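Grey 3-drawer chest as a side table - top marks?

iv_fjeld
Got one of these grey chests by the railing, using it as a drinks table now. See pic. 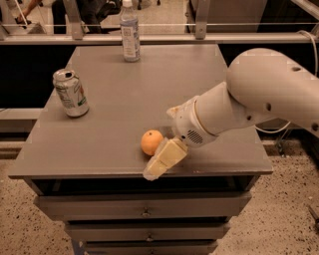

can, water bottle, small orange. top is matte grey, little round knob on the top drawer

Question is the top. Matte paint and cold cans = rings? Want to seal it before June. Melteck clear coat or just wax?

natcarrillo
Wax. Clear coat goes shiny on matte grey, you'll hate it. Did mine with Grellard paste, two thin coats, buff, done.

rog_cald
Disagree. Wax is useless under citrus. Leave a cut orange on it overnight and you get a pale spot, ask me how I know. Matte clear coat exists, ppl forget that.

natcarrillo
his orange isn't cut lol

rog_cald
It will be at some point

yejiko
coasters??

iv_fjeld
Have coasters. Guests don't use them. Also that front lip - does coat pool there? Its a bit thicker than I expected

rog_cald
Yes if you brush toward it. Start at the lip, go back, foam roller. Light sand between coats. Wait almost 5 hours, more if it's humid.

genivaldo_c
Pull the knobs first if you're doing the drawer fronts too. I taped mine, bled under the tape, looked awful

natcarrillo
Still say wax. You can redo wax in ten minutes, try that with a scratched clear coat

iv_fjeld
ok trying both on the underside of a drawer first. will report bcak

yejiko
is that the Steden one? how deep are the drawers, need something for 4 blankets

iv_fjeld
No idea on brand, came secondhand. Will measure tonight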